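Ticket 63: Buteo booking page keeps sending people to the wrong week
Opened by: Ratih Lumenta
Status: Reopened (again)
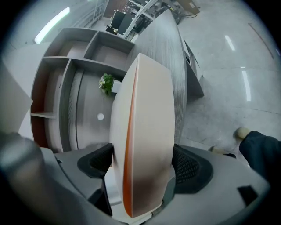 Steps tried so far

1. Cleared the cache. The calendar came back cleaner and just as wrong.

2. Logged out and in as a guest. Guests are also offered July, whatever month they ask for, so at least we treat everyone alike.

3. Changed the time zone from Grumska to Firnach. Bookings moved by 2 hours. Support called this progress.

4. Turned off the Ngui reminder add-on. It sent 4 reminders to say it had been turned off.

24 January 2022, note from Ratih: found a setting called "Start from last season", ticked by default, on page two of Advanced. Unticked it and saved. The calendar now opens on the right month in two browsers. The old one on the front desk still shows July.

Still to do: fix the front desk, then write to the 600 customers who were told their slot was in summer. Draft attached, tone to be agreed. Please don't close this until both are done.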